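Search this site Go
Home | Projects | Students | Archive
Print this page | E-mail this page

How Does Kitchen Tile Stay So Blue?
Project report by Ghazal Ahmadpour

I love mosaic tile, so I spent June finding out how glaze gets its color. Cobalt gives deep blue, and copper can push a glaze toward teal — with a lot depending on the kiln!
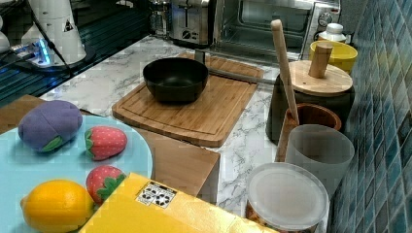
Glossy blue mosaic next to gray-veined marble.

For my tests I made 55 clay squares at the Hutsuliak studio and mixed three glazes. I brushed each one on in thin, medium and thick coats.
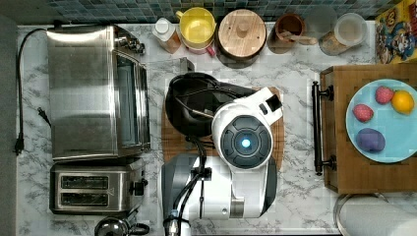
The thick coats were my favorites. They pooled at the corners and came out almost navy, while the thin ones let the clay show through. I had to toss a few that stuck to the shelf — my own fault for glazing the bottoms.

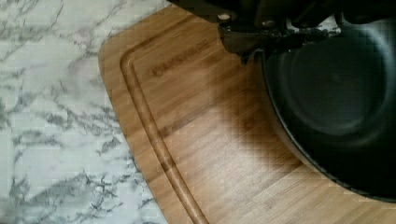
Next I want to try copper with less cobalt, and a slower cooling time. I still have 37 blank squares left to play with!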